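Widalov Wrist Camera Kit, second version
Fits Brerkilero and Nyanda two-finger grippers

Reviewed by the shop bench, 21 September 2023

Price: $919
In the box: camera, bracket, four screws, cable, cable clips
Not in the box: hex key, calibration board, anything resembling a manual
Stock: in stock, ships in 2 working days

We sell this kit, so take what follows however you like. We also take the returns, and the first version came back often enough that Efe Bashir asked for bench time before we listed the second one.

What the maker says

Widalov calls it "plug in and pick." The claim is that a single camera at the wrist, with no overhead view at all, is enough for tabletop pick and place. The leaflet also says the bracket needs no recalibration after a finger change. We doubted both.

What we found

The bracket is better than it was. The old one was bent sheet with slotted holes, and it crept. The new one is machined and has a locating lip, so it goes on in one position only. Tobiloba Nwankwo took it off and put it back on a Nyanda gripper over and over for an afternoon and the calibration held well enough for coarse work. For tight insertion we would still recalibrate, whatever the leaflet says. Swapping fingers is a separate matter. If the new fingers are longer than the old ones, the tip position in your software is wrong and no bracket can fix that.

The picture is sharp at working height and goes soft when you get close. Minimum focus is listed as 40 mm. We would not plan on using the last part of an approach for anything that depends on fine edges. Most people freeze the target before that point anyway, and if you do, you may never notice.

Cable strain is our main complaint. The plug sticks straight out of the side, and with the wrist turned all the way over it rubs on the Brerkilero housing. The supplied clips are weak. Use your own.

One camera or two?

We ran 100 picks of a small cube into an open box with the wrist camera alone, then the same again with a Mundimum overhead camera added. We are not going to print a success rate, because the rate depends far more on the policy and the lighting than on the camera, and every vendor page that prints one knows it. What we will say is that the wrist view did fine whenever the cube and the box were both in sight at the start. Trouble came when the arm began its search with the box out of view. It then had to remember or wander, and ours wandered.
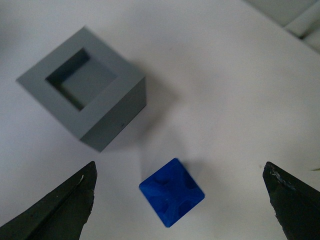 Having the fingertips in view is the best argument for this kit. You can tell whether the object sits between them before you close, and you can check them for wear without walking over to the arm. An overhead camera gives you neither with any reliability once the gripper is low. So the wrist camera earns its place as a second camera. As the only one -- which is how it is being sold -- we remain unconvinced.

Who should buy it

Labs that already have a fixed camera and want a closer look at the grasp. People replacing the first version, if they can stand paying again.

Who should wait

Anyone hoping to skip the overhead camera to save money. Anyone on a Brerkilero who needs full wrist rotation. Widalov has mentioned a right-angle plug for November, and we will believe it when one arrives here.

Returns

Unused kits can come back within the normal period. Brackets with marked threads cannot, so start the screws by hand.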